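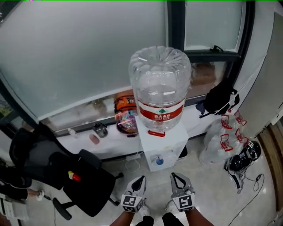 Skindport Offices to Get Water Cooler Service from Lawal

SKINDPORT – Lawal, a supplier of drinking water to small workplaces, will begin serving 40 offices in the Skindport business park in March. The contract was signed with Wonderen, the company that manages the park.

Until now, tenants ordered water on their own, often from different suppliers with different delivery days. Under the new contract, one truck will visit each building once a week before 9 a.m. Full bottles will be left at the reception desk and empties will be collected on the same trip.

"Our tenants asked for fewer deliveries and one bill," said Jovita Varela, property manager at Wonderen. "Several of them had bottles stacked in hallways. We wanted that sorted out before summer."

Lawal expects to deliver some 192 bottles a week to the park. Tenants may change their order up to 4 p.m. on the day before delivery. There is no charge for skipping a week. 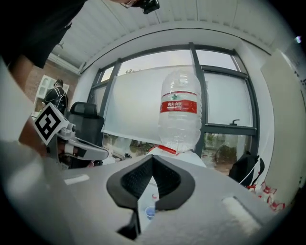
Tenants who already have a dispenser can keep it. Lawal will check the fit and clean the unit before the first delivery. Large bottles that stand upside down with the neck pointing down, like the Nongfu Spring (农夫山泉) one shown, are a common sight in offices, but neck sizes vary – tenants should ask before switching brands. Units that do not fit can be replaced for a monthly rental fee.

Cleaning visits will take place every 14 weeks and are included in the price. "Most complaints about taste come down to a dispenser that needs cleaning," said Amrit Hawthorne, service manager at Lawal.

Tenants can sign up at the Wonderen front office. Existing supply contracts will be honored until they run out.

Press contact: Baltazar Barrera, Lawal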